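Flolard Forums > Interior Work > Doors and Hardware

Lever handle height on a door with horizontal panels

opalma
Posted 9 May 2019
Replacing 3 interior doors. The new slabs have long horizontal raised panels and come unbored. Old knobs were centered 36 inches off the finished floor. At 36 the rosette lands on a molding. Do I move the bore or order different slabs?

gritstone94
Move the bore. 39 inches is fine for a lever. Check the inside of the slab first. Some hollow core doors only have a lock block for a short stretch.

Parveen Abbasi
Disagree with moving it blind. If he keeps the existing jambs, the strike mortise is already cut at 36. Going to 39 means patching the old mortise and cutting a new one, times three. A smaller rosette might clear the molding. What diameter is yours?

opalma
Rosette is 2 5/8. The Davia set has a smaller one but the 2 1/8 bore would show around it. Jambs are staying.

gritstone94
Patching a strike mortise takes twenty minutes with a dutchman and filler. Painted jambs, it disappears.

Parveen Abbasi
It disappears until the filler shrinks. I've redone enough of those. Glue the wood patch in, plane it flush, and use filler only on the seams.

tallow_k
Whichever height you pick, bore from both sides and stop when the pilot comes through. Raised panels chip badly on the exit side. Clamp the jig to a flat part of the stile.

opalma
Lock block runs from 34 to 44 according to the supplier, so 39 works. Going with a black lever.

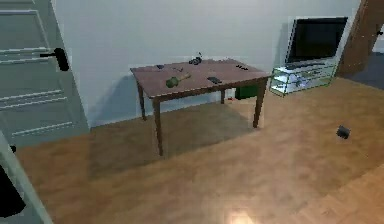 Black lever on a light gray paneled door, rendering

tallow_k
Check the handing before you order. Not every lever is reversible.

Parveen Abbasi
Still think 36 with a backplate was less work. Post the patched jambs when they're painted.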